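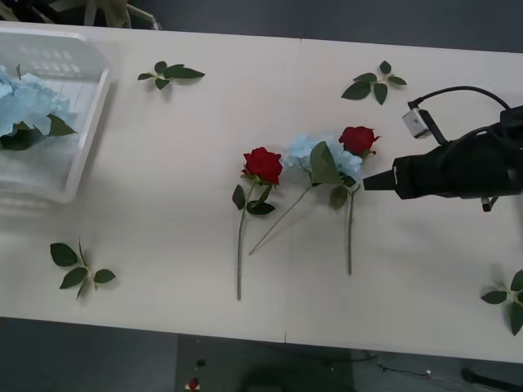
Sorting and Storing Artificial Flowers: Tips From the Sturkitz Workshop

Updated Sat 15 June

Most advice on keeping silk and plastic flowers comes from people who handle a few dozen at home. These tips come from a sorting study at our workshop, where robot arms picked up artificial stems from a table and put them in a basket. The study ran to 519 trials. We kept notes on which stems went in cleanly and which ones got dropped, bent or tangled, and a lot of it applies to doing the same job by hand.

Lay stems side by side before you pack them

Heads at the top, stems pointing toward you. The arms did best when each stem had a clear stretch to grip. When a hydrangea head rested on a rose, picking up the rose dragged the hydrangea along in 56 trials. By hand you can feel this happening and stop, but it still pulls petals loose. If two heads overlap, lift the top one first.

Hold the stem below the first leaves

Our first method had the gripper close just under the bloom. On roses that is where the leaves clip on, and they slid off or turned sideways. Moving the grip a couple of inches lower fixed most of it. Hydrangeas are top-heavy and swing when held too low, so for those go right under the lower leaf and support the head with your other hand. A single arm can't do that, and its hydrangea results stayed worse than its rose results all the way through.

Keep loose greenery for last

Leaf sprigs are the hardest thing to store neatly. They fan out in every direction and hook on anything already in the basket. We tried packing them first as a cushion, and the flowers caught on them going in. Flowers first, sprigs on top, gave the fewest snags. Slide sprigs in stem end first.

Use a shallow basket with low sides

In a deep bin the bottom layer gets crushed. A shallow plastic tray lets you set a stem down instead of dropping it. Ours have ribbed sides and see-through walls, handy when they are stacked on a shelf and you want to know which one has the hydrangeas. Long rose stems may not fit flat. Lay them corner to corner, or bend the wire once, gently, near the bottom. Don't bend the same spot twice.

Work on a plain white surface

This started as a camera matter. The arm's camera had trouble telling dark leaves from a patterned cloth, and a white top cleared it up. It helps people too, especially with the small bits that break off. Shadows were a nuisance in the afternoon, when the arm sometimes closed on the shadow of a leaf. At home, just move the lamp.

Cleaning before storage

– Shake dust off outdoors, holding the stem head down.
– A soft paintbrush gets between rose petals.
– Wipe plastic leaves with a damp cloth and dry them fully.
– Test fabric petals with water in a hidden spot. Reds can bleed.

What we haven't sorted out

Stems that lie across each other are still slow going. The best we have is to nudge the pile apart first and then pick, and that adds a step to every stem. We also used only roses, hydrangeas and leaf sprigs, so nothing above should be taken as tested on lilies or anything with a brittle center. A second round with the Rathore baskets is planned for August and this page will be updated after that.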